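Home & Making > Conversations | Tagged: mending, laundry, wallpaper
15 shares | 2 comments

Lorena Vergara has strong feelings about the laundry pile. She thinks most of us fold too soon and look too little, and after a morning of talking clothes with her I have started to agree.
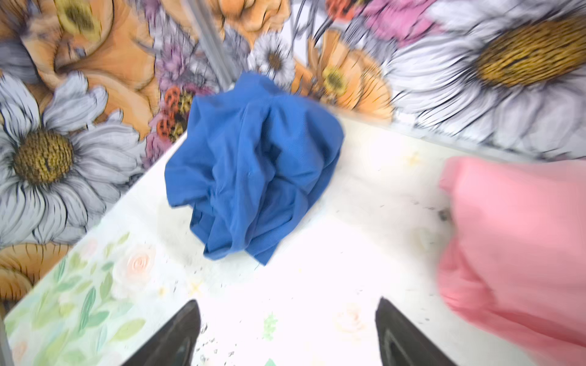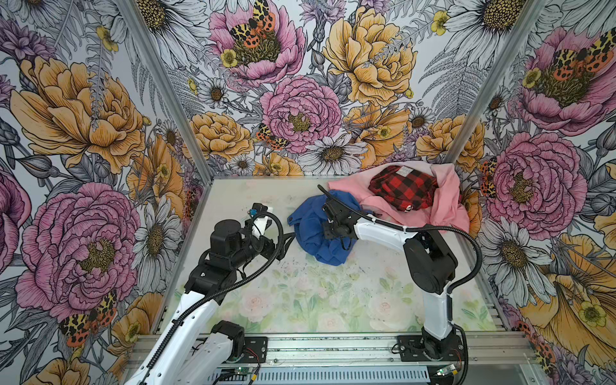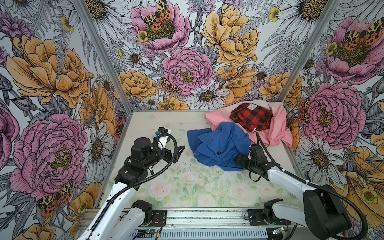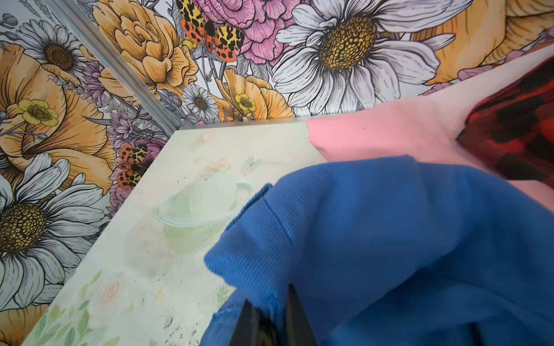
Blue twill, pink, and a red and black check, on the rose-print top.

Words: Faustine Poulain
April 3, 2021

Lorena began taking in mending in 2013, under the name Bondarar, and she still talks about cloth as if she had only just discovered it. We had barely said hello before she was telling me about twill.

"Look at the diagonal," she said. "Once you've noticed it you'll see it on every pair of work trousers in the street. It creases beautifully, it hides a darn, and if you crumple it up it goes almost navy down in the folds. I could look at that blue all day."

I asked why she likes to start with things in a heap. She laughed and said a heap tells her more than a neat stack does. Clothes that have been folded for her come with all their problems tucked to the inside. She would much sooner have them loose, pull one piece clear of the others and go over it slowly: hems first, then the collar if there is one, then the buttons.

"Buttons are where people give up on a shirt," she said. "One goes missing and the whole thing sits on a chair until September. It's five minutes! I keep a tin of dark ones, because dark ones match nearly everything, and I've stopped pretending I'll ever find the exact twin."

The check is a different matter. She adores buffalo check, red and black above all, but she warns that it is hard work to patch. The squares have to meet, and if they are out by even a little the eye goes straight there. Her advice is to take the patch from somewhere hidden on the same garment, such as the inside of a pocket, and to tack it before you so much as thread the machine.

And pink? "Pink goes in with pink," she said firmly. "Or on its own. I learned that with a red sock, same as everybody."

We moved on to the decoration, which I had been wanting to ask about. The walls are a riot – peonies in pink and yellow, daisies, grey ferns and spotted moths, all done like ink drawings. Lorena is all for it. Her friend Octavio Sepúlveda finds big florals tiring and would have painted everything cream, and they have evidently had this argument before.

"He says you can't think in front of a pattern that size. I think the opposite. There's a moth sitting right on one of the peonies, and when I'm stuck I look at the moth." She is just as fond of the paler print on the table, with its faded roses and green leaves, and of the little green teacup in particular. It took me a moment to find it.

A pale top does show every speck, and there were plenty. Lorena shrugged at that. Dark bits on white are easy to spot, and she goes over it with a barely damp cloth at the end of the day, working from the back edge forwards. She has never found a spray she likes better.

Before I left she made me turn out the hem of my own coat. It needed doing, of course. She lent me a needle.

2 comments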